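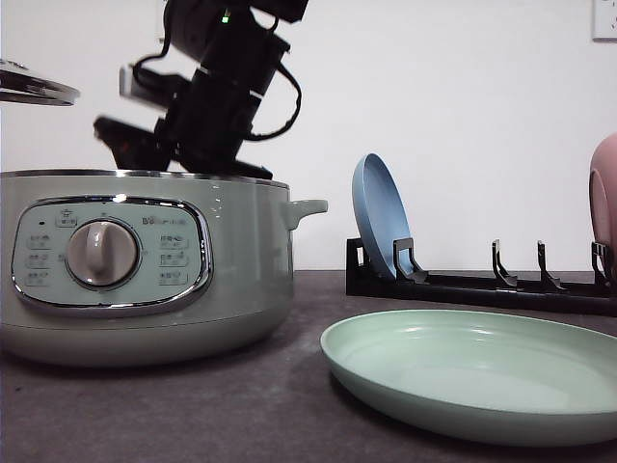
Prudville, lunes 17 de mayo

Imprimir | Enviar por correo electrónico

Llevaba meses queriendo una olla eléctrica para la cocina de la tienda y al final me decidí por esta, la Bear de color verde salvia. La vi y me enamoré, lo confieso (mi cuñada dice que es gris menta y no hay manera de ponernos de acuerdo). Me gusta que sea redondita y brillante, con ese borde plateado arriba, y queda tan bien en la encimera que ya ni la guardo.

¡Y lo mejor es el mando! Uno solo, grande, en el centro del panel, con un resalte vertical para agarrarlo bien. Yo cocino con las manos llenas de harina y los botoncitos táctiles me ponen de los nervios. Eso sí, los rótulos de los lados son pequeñitos – si usáis gafas de cerca, tenedlas a mano los primeros días.

El asa lateral es corta y curva, del mismo color que el cuerpo. Yo la muevo siempre con paño. La tapa va suelta y es plateada, así que os aconsejo dejar sitio al lado para apoyarla cuando vayáis a remover.

La primera semana hice arroz, lentejas y una crema de calabaza que Mercy Tanui todavía me recuerda. El arroz me salió un poco pasado las dos primeras veces, culpa mía por echar agua a ojo. Para limpiarla, esponja blanda y nada de estropajo, que el acabado es una preciosidad y da pena rayarlo.

La tenemos en la tienda de Prudville por 64 euros, y si preferís que os la llevemos a casa son 5 más. Quedan pocas, pero en junio nos llega otro pedido. Preguntad por mí o por Josphat, que también la tiene en casa y hace con ella unas gachas buenísimas.

Verena Kuster

Última actualización: junio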